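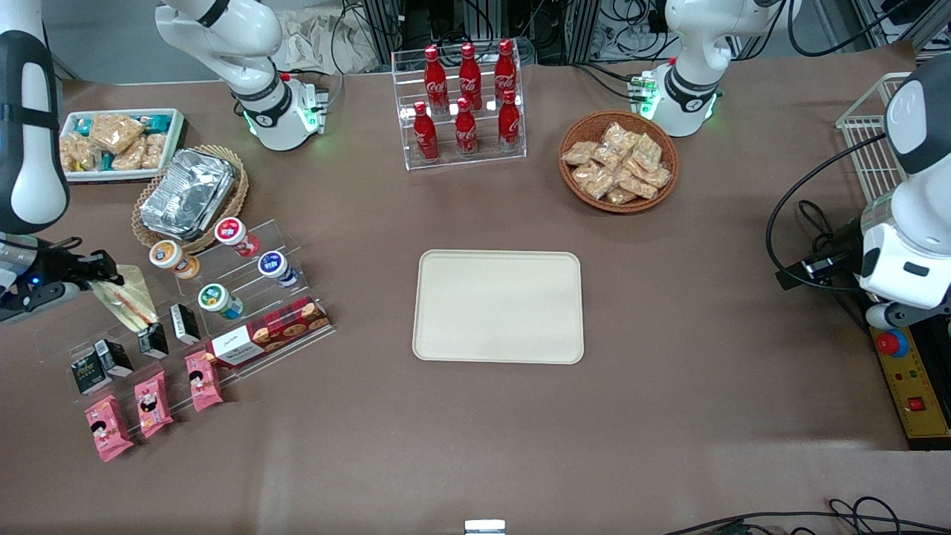

The snack table at Vumura: what is new in April

Dear colleagues and neighbors,

Many of you asked us for a small place on the ground floor where one can take something to eat without going out to the street. From this month we have it. The snack table stands by the window in the Bredel room, and it is open from 7:30 in the morning until the last meeting is finished.

The idea is simple. You come, you choose, you put the money in the tin or you write your apartment or office number in the notebook. Everything on the table costs the same, 2 dollars, so that there is no need of a long price list. Only the hot lunch has its own price, and it is written on the door of the kitchen.

What you can find

The sandwiches are the triangular kind, wrapped in clear plastic, so you can see the bread and the filling before you decide. They come every morning from Sýkora, the bakery behind the tram stop, and they are the first thing to disappear. If you want one for lunch, please come before 11. We tried to order more, but then we had to throw some away, and this was a pity.

For those who like something sweet there are crisped-rice bars in the white container. Each bar is wrapped separately, so it is good also for a bag or a coat pocket. The plaid box of cookies is for sharing. Please close it well after you take, the cookies become soft very quickly in our building.

The foil containers with the lids are in the round wicker basket. Do not put them in the microwave! We had one accident already in the old kitchen and we do not want the second one. If you wish to warm the food, move it first to a plate. Plates are in the cupboard under the sink, and we kindly ask that they come back there clean.

The round cups stand on the clear rack with steps. The labels are in different colors, and this makes it easier to find your usual one from a distance. Please take from the front and leave the others standing, because the rack is light and it moves when somebody reaches over it.

How to keep it nice

We chose the brown mat for the table after some discussion. The white tablecloth looked more festive, but it had to be washed after each spill. The mat can be wiped. A cloth hangs on the hook near the window, and if you make crumbs, we will be thankful if you use it.

Empty packaging goes to the yellow bin in the corridor. Foil goes separately, to the small box next to it, but please rinse it first.

In the first weeks the table served 42 people, which is more than we expected, and the notebook is already half full. Some lines in it we cannot read. Please write the numbers clearly, or we do not know to whom we should send the bill at the end of the month.

Wishes and complaints

Several people asked for fruit. We are speaking with the Midel shop about apples and pears, and we hope to have an answer before summer. Somebody also asked for unsalted nuts, and we wrote it down. If you have another wish, leave a note in the tin together with your coins. Notes in every language are welcome, we will find a person who can read them.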